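Landlord wants carpet cleaned by a pro before move-out, can I rent a machine instead?

Posted Tue 24 May in Renting & Moving

Lina Nassar

I'm moving out of a two-bedroom apartment in June after three years. My lease says "carpets to be professionally cleaned at tenant's expense, receipt required." The place my landlord uses, Karpenko, quoted me $119 for the living room and both bedrooms, stairs extra. I can rent a machine from the hardware store for a lot less and I have cleaned carpet before.

The living room is the biggest area. There is one coffee stain by the window and a gray path where everybody walks from the door to the couch. The bedrooms are fine.

My deposit is $600. Does the word "professionally" hold up, or can they only charge me if the carpet is dirty? Also, how long should I leave between cleaning and the walk-through? I still have furniture in there and most of my things are half packed.

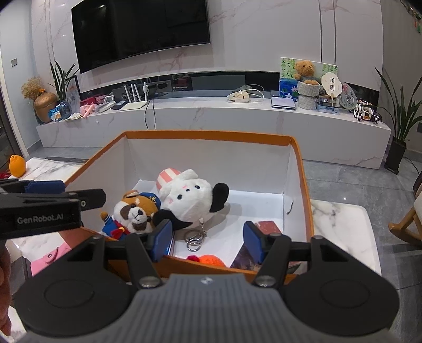 I did email the office and asked if a rental machine would count. They wrote back "please refer to your lease," so that was no help. I have the move-in checklist and it says "carpet: fair, some wear" for the living room. Nothing written for the bedrooms.

Tegwen Bowen
Member, 100+ posts

It depends on your state. In some places a landlord can't take money for cleaning if you leave the unit as clean as you got it, no matter what the lease says. In others a cleaning clause is fine as long as you signed it. Look up your state's security deposit law, or call the tenant hotline for your city if there is one. They are usually quick with this kind of thing.

Apart from the law, I would look at the money. You have $600 at stake and the difference between the rental and the quote may be smaller than you expect once you add the cleaning solution and a bottle of spot treatment. You don't have to use Karpenko unless the lease names them. Get two more quotes. I paid a small company $100 for about the same number of rooms last year and the receipt was accepted with no questions.

Things I would do either way:

Find your move-in checklist and make a copy. "Fair, some wear" is good for you. Wear in a walking path is normally not damage.
Get the furniture out first. Cleaning around a couch leaves a line that shows later.
Treat the coffee stain the day before. Blot, don't scrub.
Vacuum slowly, twice, before any water goes down.
Take dated photos of every room after it is clean and empty.

On timing, leave at least a full day, two if the weather is humid. Damp carpet smells, and if the walk-through is the same afternoon they may write that down. Keep the windows open and run a fan if you have one.

Lộc Quách

just pay the $119. I rented a machine at my old place on Stidano and put too much soap in, carpet was sticky for a week and they took money out anyway. the receipt is what they want

Elin Edwards

I worked in the office of an apartment complex for 8 years. Most of us checked for the receipt and put it in the file. If there was no receipt we ordered a cleaning and took it off the deposit, and it was up to the tenant to dispute it. Some tenants did and some got it back, but it took months.

If you do rent the machine, keep the rental slip and the receipt for the solution and send copies with your forwarding address. Ask for an itemized list of deductions in writing. Your state sets a deadline for that list, so write down the day you turn in your keys.

Also ask if they plan to replace the carpet. If it is already old they may be pulling it out after you leave, and then there is no reason to clean it. Get that answer by email.

Lina Nassar

Thanks. The lease doesn't name a company so I'm getting a quote from Eltidow tomorrow. I'll ask about the carpet replacement too.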